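Handout 6: Pattern repeats and wallpaper estimating
Instructor: Ching-wen Lu

**1. Terms**

The *repeat* is the vertical distance between one motif and the next identical one. The *drop* is one full-height strip. In a straight match, the motif meets its neighbor at the same height. In a half-drop match, every second strip shifts down by half a repeat.

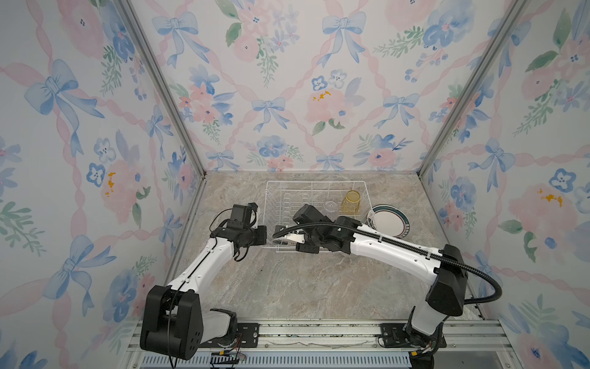
Diagonal lattices are usually drawn as half-drops. Errors at a seam show first in the diagonals, so check these before the flowers.

**2. Cut length**

Round the wall height up to a whole number of repeats, then add the trim allowance. All lengths are in mm.

- Wall height: 3,000
- Repeat: 513
- Repeats needed: 6
- Cut length before trim: 3,078

For a half-drop, cut strips alternately from two rolls. Moncrieff treats this as optional; for this course it is required.

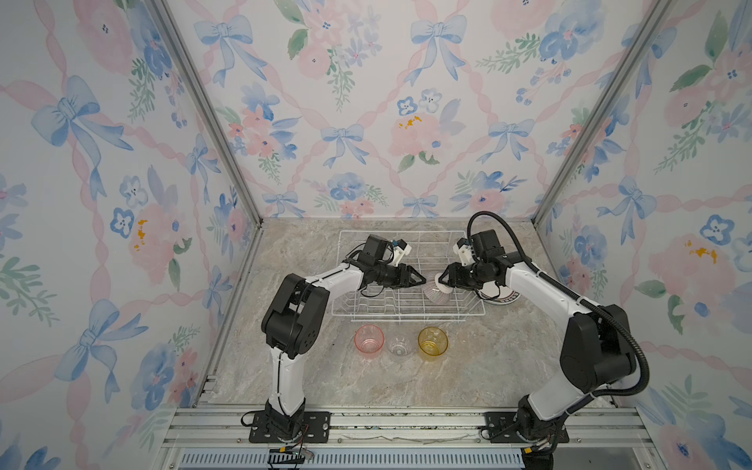
**3. Inside corners**

Do not wrap a full strip around a corner. Split it, turn a narrow margin onto the second wall, and hang the remainder to a fresh plumb line. A small loss of pattern at the corner is accepted.

**Problem set**

Repeat section 2 for a repeat of 700 and compute the waste per strip. Show units. Hand in to Innes Shearer.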